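机器人的手，哪一种最好用？
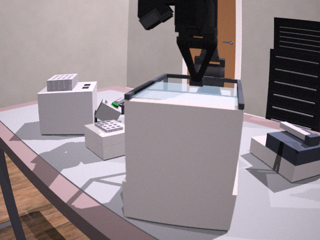
小朋友，你有没有想过，自己的手有多厉害？早上起来，你用它扣扣子、拿牛奶、翻书包，根本不用多想。可是机器人没有天生的手，它的“手”要由工程师一样一样挑出来、装上去，我们管它叫“夹爪”。挑夹爪之前，得先让它在电脑里练一练，这叫“仿真”，有点像你玩的立体游戏，房间啦、桌子啦、机器啦，全是电脑画出来的。你看那只黑色的夹爪，两边的手指斜斜地靠拢，像一个字母V，指尖正好停在一台大机器的蓝色玻璃面板上方。玻璃可是又硬又滑的东西，在电脑里练，就算碰上了也不会真的碎，多好呀！

在塔尔泰特尔（Taltetell）工作室里，维马拉·雷迪阿姨和鲁万·阿贝塞卡拉叔叔最近就在比较夹爪。他们比的有两种，一种叫“约尼茨”（Jornitz），有两根硬硬的手指；另一种叫“格罗西茨”（Grositz），是软软的吸盘，和浴室里挂毛巾的那种小吸盘是亲戚。

比赛要公平，对不对？要是一个拿鸡蛋，一个搬砖头，那可就说不清谁厉害了。所以两种夹爪都用同一条手臂，做同样的动作，每种各试100次。鲁万叔叔管按开始，维马拉阿姨管记分，记到后来，她的茶都凉了（她说凉茶也挺好喝）。

结果呢，捏细细的小管子，硬手指成功了89次，吸盘却老是抓不牢，因为管子又圆又窄，空气会从旁边溜进去。轮到平平的盖子，吸盘可神气了，轻轻一贴就提起来，硬手指反倒找不到地方下手。

还有一件事也很要紧，就是力气。捏得太轻，东西会滑掉；捏得太重，东西会压坏。你可以拿一块软软的海绵蛋糕试试，闭上眼睛慢慢捏，感觉一下从哪一刻起它开始变扁。你的手指会悄悄告诉大脑：“够啦够啦！”机器人要想知道这个，就得在指尖装上传感器，再由控制器来决定捏多紧。

想在家里也比一比吗？找一双筷子、一个晾衣夹和一把勺子，再准备一颗葡萄、一枚硬币和一张纸。每样工具都试五次，把成功的次数画在本子上。试完葡萄以后，记得洗干净再吃哦！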